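4.2 Storage of headwear between shifts

The second part of the study looked at how people who work outdoors keep their caps when they are not wearing them. We recruited 19 households in Larkville through the garden center on Quaye Road, where most of the adults had at least one seasonal worker in the family. Each household kept a short diary from April until the end of the picking season and let us visit twice. Households received a small store credit for taking part.

Most diaries described the same few habits. Caps were hung on a hook near the back door, left on the dashboard of a car, or stacked one inside another on a shelf. Stacking was the most common, and it was also the habit most often linked to complaints about a bent bill or a sweatband that stayed damp. Households that used hooks reported fewer problems with damp but more fading, especially where the hook was close to a window.

Washing habits varied more than we expected. Eight households washed caps by hand in the sink, two used the top rack of a dishwasher, and the rest used a regular machine cycle or did not wash them at all. The Stinero work cap, given out by a local employer, has a stiffened front panel that several people said lost its shape after machine washing. The Emeck cap has a soft front and drew no such comments, although its owners had generally had it for less time.

Laying caps out side by side takes up a good deal of surface, and few kitchens in the sample had a table that could be given over to it for a whole night (Figure 3).

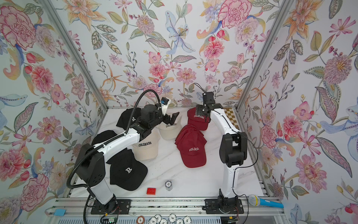
Figure 3. Baseball caps spread out on a white marble-patterned tabletop.

Mawuli Dogbe, commenting on an earlier draft, felt that we had made too much of table space, and that the real limit in his own house was the number of people who needed a dry cap by 5 in the morning. Two of the diaries support this reading. In both, caps were shared between family members on different shifts and were rarely put away at all. We return to shared caps in Section 5, where the diary entries are compared with the interviews carried out by Nana Gbeho.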